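Home Visits Workshops Getting There Contact
Search this site Enter keywords Go

An afternoon with the student robot teams at Prikley

The Prikley open day is in June, which is also when the Allen Building discovers each year that its windows don't open. I went for the robotics course, where the final project is on show from noon until four, and I went by bus, a decision I'd like back. The stop named Prikley is at the bottom of the hill. Prikley is at the top of it.

At the door you get a map, a sticker and a ticket for one free coffee. The coffee cart takes the tickets but had run out of coffee by one, so I still have mine. The robotics lab is on the second floor at the end of a corridor lined with old student bridges made of balsa, several of them labeled with the weight that broke them.

The course runs one semester and has a single assignment. Each team gets time on a two-armed robot and has to teach it to handle everyday bags: pick them up, open them, hang them on a hook, set them down somewhere sensible. Last year it was boxes. The students I talked to spoke of boxes the way people speak of a cheap apartment they once had. A box stays the shape it was when you looked at it. A bag has opinions, and straps.

Grading was pinned up by the door. A team can earn 200 points, of which 80 are for the written report, and I was told more than once that the report is where the points are. The rest comes from live runs, scored by a teaching assistant with a clipboard and a very good poker face. Dropping the bag costs you. So does touching the emergency stop, though one team had argued in writing that it shouldn't.
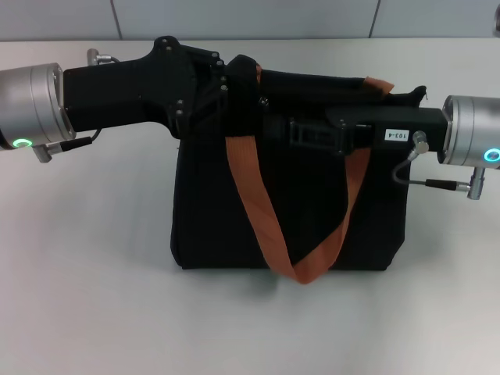
I stayed with the team called Arkach for most of an hour, partly because they had the only spare chair. They had decided early on to use both arms for everything. Their reasoning was that people mostly use two hands on a bag, and people have been at it for a while. The trouble is that two arms have to agree with each other. When one pulls a little early, the bag turns, and then the software is looking at a side of the bag it has never been introduced to.

Their method was to guide the arms by hand through the motion, record it, and do that again until the whole team hated bags. They had 980 recordings by the time I visited. I asked how many were any good and there was a pause, followed by a short discussion among themselves, followed by 176 thrown out. The main reasons were slack straps getting hooked on things and a week in which somebody had moved the table and told no one.

The team at the other end of the room, Hashemi, had gone for one arm and a lot of patience. Their runs were slower and drew a smaller crowd. A boy of maybe six watched one all the way through and asked his mother if the robot was tired. She told him it was thinking, and that seemed to cover it for both of them.

I did get to try guiding an arm myself. It moves more easily than it looks like it should, a bit like leading a polite horse, and then you have to close the grip at the right moment and you find out how much your own fingers have been doing for you all these years. I missed the handle twice. The student next to me said this was normal and wrote something down.

If you're thinking of going next year, the live runs are better late in the afternoon, when the teams have stopped being nervous and started taking risks. Bring water. There's a shuttle from the main parking lot that stops right outside the Allen Building — I learned this from the driver as I was walking back down.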